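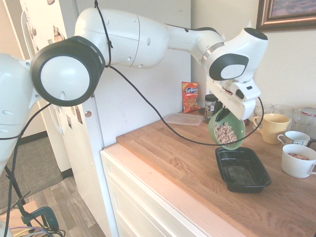
# Comparison of Two Grippers for a Kitchen Pouring Task

Final report, undergraduate project in applied robotics, Economou Laboratory

## 1. Purpose

The purpose of this project was to compare two parallel grippers, designated Ekia and Zomby, on a single household task: lifting a bowl of dry cereal and emptying it into a rectangular container. The task was chosen because it places demands on the grip that ordinary pick-and-place work does not. The load shifts as the bowl tilts, and the fingers must hold a curved rim at an angle for several seconds.

## 2. Equipment and Setup

All trials were carried out on a kitchen countertop, with the same arm and the same controller. The arm was driven by the Gasolside control package, version 2, which was already installed in the laboratory. Only the gripper and its finger pads were changed between series.

The bowl was green and the cereal was ring-shaped. The receiving container was black, which made stray pieces easy to tell apart from those that had landed inside. Mugs and glasses were left on the counter so that the arm would have to work within a limited space.

## 3. Procedure

Each gripper completed 200 trials. Before every trial the bowl was filled with 82 grams of cereal and returned to a marked starting point. The arm then grasped the rim, raised the bowl, moved it over the container and rotated the wrist. A trial was counted as successful if the bowl did not slip and no cereal fell outside the container.

The pause between the end of the lift and the start of the tilt was set at 900 milliseconds. Shorter pauses were tried in July and led to swinging of the gripper cable, which disturbed the wrist reading.

## 4. Results

The Ekia gripper was the more dependable of the two. Its wider pads kept the rim level during the lift, and most of its failures were minor spills at the start of the pour. The Zomby gripper closed faster but allowed the bowl to turn slightly in the fingers - a fault that grew worse as the pads wore down.

Neither gripper damaged the bowl. Both had difficulty when the rim was grasped off center.

## 5. Limitations

Only one bowl shape and one type of food were used. The cable was routed over the upper arm for the full study, and its weight may have affected both grippers. Pad wear was noted by eye and was not measured.

## 6. Recommendations

It is recommended that the Ekia gripper be kept for further pouring work. The Zomby gripper should be tested again with new pads before it is ruled out.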